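February 7, 2024
Video shoot notes, Utau single ("Parnden")

Got in at nine and spent the first hour on sync. The playback file Mohit Katiyar sent is the 192 bpm version, same as the master, but the click at the front was a bar short. Fixed it and renamed the file so we don't grab the old one again. If you have the version ending in "b" on your laptop, delete it.

Band arrived late morning. We did 14 full takes of the performance, all at normal speed except the last two, which we ran at half speed for the second chorus. Drummer had trouble miming to the slow playback. Take 11 is the best for drums, take 6 for vocals. Bass is usable in nearly everything.

Problems
Haze machine tripped the breaker on the stage left circuit twice. Moved it to the hallway outlet and it held. The amp stack buzzes with the lights up full – doesn't matter for picture, but we can't use any room sound from the wide takes. Lens on the B camera is soft on the left side. I put tape on it and set it on the repair shelf.

Storage
Footage from both days comes to 1,979 clips, counting the short junk ones from when the trigger was sticking. Copied to two drives, checked both. Drive A stays here, drive B goes to Estmont with Mohit.

Budget
Some 42 dollars over on gaffer tape and batteries. Receipts are in the envelope on the desk.

Kitchen verse
The singer wants the second verse to be at home, morning, no band. I'd keep it plain, one locked shot from overhead and maybe a slow push in the edit. Black things on light wood should grade well next to the stage footage. Watch the glare off the tabletop.

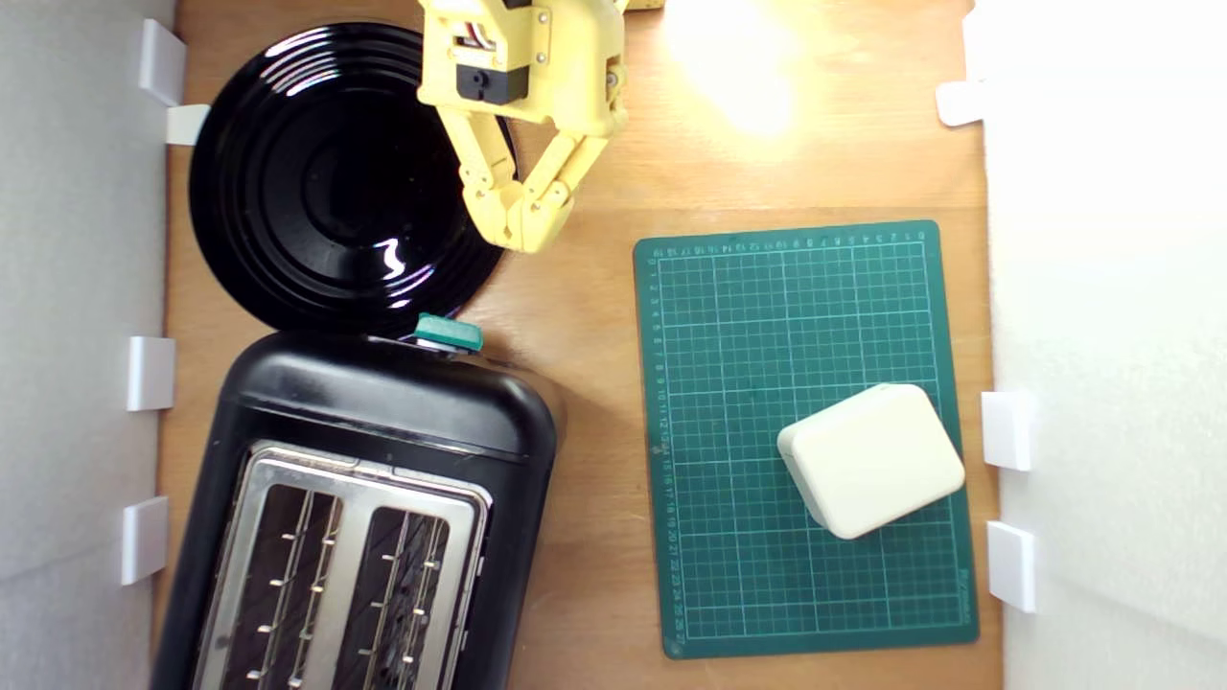 Still to do
Rough cut of verse one and first chorus to the label, Harb, before the end of the week. Ask them if the March release date is firm. Return the two rented floor lights. Find the missing clamp – it was on the ladder at lunch.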